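I spent most of April learning to drive a simulated robot arm, and I want to write down what I learned while I still remember it.

The job came through Fadwa Badawi at Rellau. They train arms to do small household tasks, and they need people to show the arm each task many times over. Their target for this round was 3,000 demonstrations. I signed up for evenings, working from my own desk with a hand controller they mailed me.

The setup is simple. You hold the controller, squeeze the side button, and the arm follows your hand until you let go. The trigger closes the gripper. You get a view from a camera on the wrist and a second one from across the room, and you can switch between them with your thumb. When you finish a task you press one button to save it and another to throw it out.

My first evening I threw out almost everything. I moved the way I would move my own hand, which is fast and then corrected at the end. The arm lags a little behind you, so the correction comes too late and you end up pushing the thing you wanted to pick up. Tươi Lâm, who had been doing this since the winter, told me to slow down by half and stop before I reach anything. That helped more than the written guide did.

It took longer to get used to the wrist view. I kept switching to the room view because it felt safer, but the room view hides how the fingers line up. By the second week I was using the wrist view for anything closer than a hand's width. 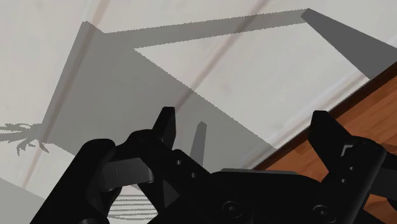
I also started paying attention to shadows. There is no sense of touch in the controller and depth is hard to judge on a flat monitor, so the shadow of the arm is a good clue. As the gripper comes down toward a surface, the shadow closes in on it. I don't know if the trained model uses that at all. I asked, and Fadwa said she didn't know either.

Pausing is a problem. If you stop to think in the middle of a task, the pause gets recorded with everything else, and the arm can learn to stop there too. Yao-tsung Lo checks the recordings, and he sent back 9 of mine in one batch for this. He was right about all of them. Now I plan the whole move before I squeeze the button. If I lose my place, I throw it out and start over.

The other thing he wanted was variety. I had found one approach that worked and I used it every time, always from the left, always with the same turn of the wrist. He asked me to come in from different sides and to leave in a few small mistakes as long as I fixed them. A missed grasp followed by a good one is fine to save. I had been deleting those.

My wrist got sore in the third week. I moved the chair down and put a folded towel under my elbow, and I take a break after every 5 saves. I should have done that from the start.

I ended the month with 631 accepted demonstrations. The next round is drawers, which I tried once during practice and did badly at. The handle slips out if you pull at even a slight angle. Tươi says to keep the trigger all the way down and pull with the whole arm, so I'll try that first.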